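Student Robotics Club Zhuravel – Gallery – Cutlery Sorting Project

Published 10 Apr 2024

Welcome to the gallery of our spring project. We are a student club and we meet in the evenings in the teaching lab on the ground floor. This semester our team, which has the name Lileo, works on one task only: to put spoons, forks and other utensils into the correct basket. For a person it is a very easy task. For our program it is still difficult, and we are learning a lot from it.

The program learns from demonstrations. A student holds one gripper in each hand and does the sorting, and the movements are recorded. At the end of March we had 478 demonstrations. Now we have 2,502, and every member of the club has given some part of the work. 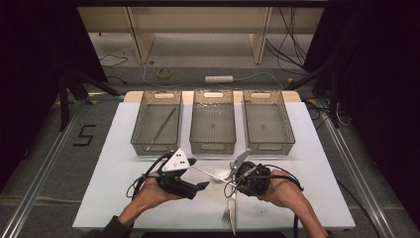

Two grippers, three baskets. A thin utensil is held between both hands, with the fork and the knife still on the table.

The rules for recording are simple. We begin with the utensils on the table in a mixed order. The person must move slowly and must not touch the utensils with the fingers. If something falls on the floor, we stop and repeat from the beginning. At first many of us were too fast, and a big part of the early recordings could not be used. Now new members practice for one evening before we save their data.

The most difficult objects are the thin ones. When a chopstick or a handle lies flat on the table, the gripper fingers must come very low, and it is easy to push the object away. We also learned that it is better to take the upper utensil first when two of them are crossed.

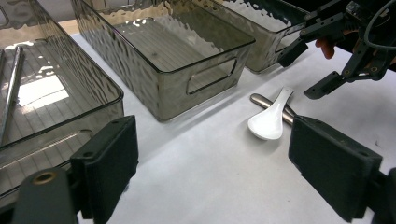
Spoons need a different way of holding. We tried to take them by the bowl, but a smooth bowl can turn in the grip, so our advice to new members is to take the handle near its middle. Shiny surfaces are one more problem. Metal and glazed objects reflect the lamps, and the program can make a mistake about where the edge is. We changed the position of the lamps two times in April and we are still comparing the results.

Next we will train the program again with the full data and make 200 test runs. The results will be on the project page together with the list of mistakes, so other teams can use it. After this we want to show the task at the Jindemach student competition, where every team has three attempts.

New members are welcome, also without experience in programming. Please write your name on the list at the lab door.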